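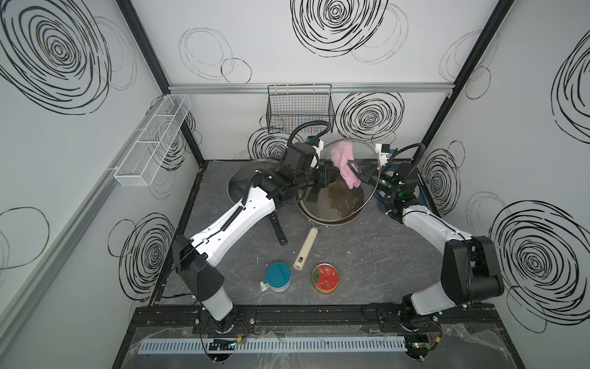

Two arms, one pan lid

How do small films get their release date announced before the film is finished?
Posted by Leidy Benavides in Film and Cinema

I follow a few regional production houses and I keep seeing the same thing. A poster goes up with a title, a lead actor and "in cinemas August", and then you read an interview a month later where the director says they are still shooting. The latest one for me was Kakenska. The announcement poster came out in the morning, the fan pages had it everywhere by lunch, and the cast list still had two names missing.

How can they promise a date at that stage? And does the date mean anything, or should I wait for the trailer before I plan on going? I live three hours from the nearest cinema that shows subtitled films, so I do need to book things ahead.

Fathima Samarakoon
I worked in distribution for a while, on the booking side, so I can tell you how it went where I was.

The date is mostly a message to other distributors. There are only so many good weekends in a year, and if a big title takes one, the smaller ones move away from it. Putting a date on a poster early is a way of claiming the slot. It costs very little and it can be changed later. We had one film, Waltivmont, that was announced for a holiday weekend and moved twice before it opened. The first poster was made before the script was locked.

There is also the money side. A producer who can show a title, a star and a date finds it easier to sell the music and the streaming rights, and those sales often pay for the last part of the shoot. So the announcement can come before the film is fully funded.

As for whether to trust it, look at the number of screens. When a distributor says a film is going out on 700 screens, or 2,000 for a really large one, somebody has started talking to cinemas. A poster with only a month on it is a hope. I would wait until your cinema opens advance booking, usually in the week before release — subtitled prints sometimes arrive later than the main version, so ring them and ask.

Jannik Janssen
They change the dates all the time. I booked a hotel for the Lanz premiere and it got pushed back. Don't book anything you can't cancel.

Rizwan Amarasinghe
Agree with most of what Fathima wrote. One thing to add is that post-production is where the delays come from, more than the shoot. If the film has a lot of effects work and the announcement says nothing about who is doing it, add a few months in your head. A family drama with no effects can be shot and out quite quickly, so an early date on one of those is not so strange.

Also check whether the certificate has been issued. Once it has, the date rarely moves by more than a week.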